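Behind the scenes at Sernden's open day

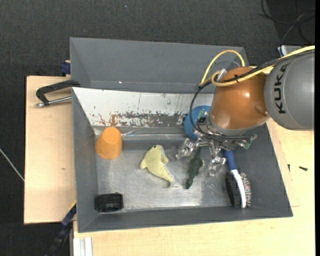

The KUKA arm over the gray bin.

I've been following Sernden since I was small enough to be carried through the turnstile, and until last month I had never seen anything of the ground past row F. So when the club opened the whole place up for an afternoon in March, I was in line before the gates were unlocked, in my old away shirt, with a sandwich in my coat pocket.

They split us into groups of 20 and sent us off in different directions. Ours started in the home locker room, and it's so much smaller than I'd pictured! Plain benches, a row of hooks, a tactics board wiped clean (a few of us had a good squint at it anyway). The showers are through a door so low that I ducked, and I'm not tall. The away room is the same size but the benches are narrower, and our guide just smiled when somebody brought that up.

Then out through the tunnel. They played the crowd noise over the speakers for us, which sounds corny and probably was, but I had goosebumps all the way to the touchline. We weren't allowed on the grass. The field took a beating over the winter - you'll remember the Rarnia game, when the ball stopped dead in the goalmouth and cost us a point - and the ground crew are nursing it through to the end of the season. It looked pretty good to me, apart from the corner by the family stand.

After that came a long session on youth soccer, and this was the part I liked best. The academy now has 11 age groups, counting the girls' teams, and the coaches talked to us while the under-twelves were training on the turf behind them. It was all quick passing in tight little squares, with hardly any shouting. One of the dads in our group wanted to know why they don't keep score in the small-sided games, and that went on for a good while. I'm with the coaches on it, but he had a point about kids keeping score in their heads anyway.

The club museum is really one long corridor. There's the ball from the cup run, a wall of team photos, and a pair of boots from the night we beat Cassim 2-0 away, still with the mud on. I stood there way too long. My dad drove us to that game and got lost on the way home, and we didn't care one bit.

Food was the weak spot. Bruretti had the catering in the main lounge, and the meatball sub was great, but there was one register open for more than 100 people. I gave up the first time and came back after the museum.

We finished with questions in the press room. Season tickets are going up a little, the north stand roof gets fixed this summer, and there's no news on a new striker. Lots of groaning at that last one.

Tickets for the open day were free for members. Wear decent shoes, because there are a lot of stairs, and go to the bathroom before the tunnel part. I'm already down for the next one, and I'm bringing my sister, who supports Cassim.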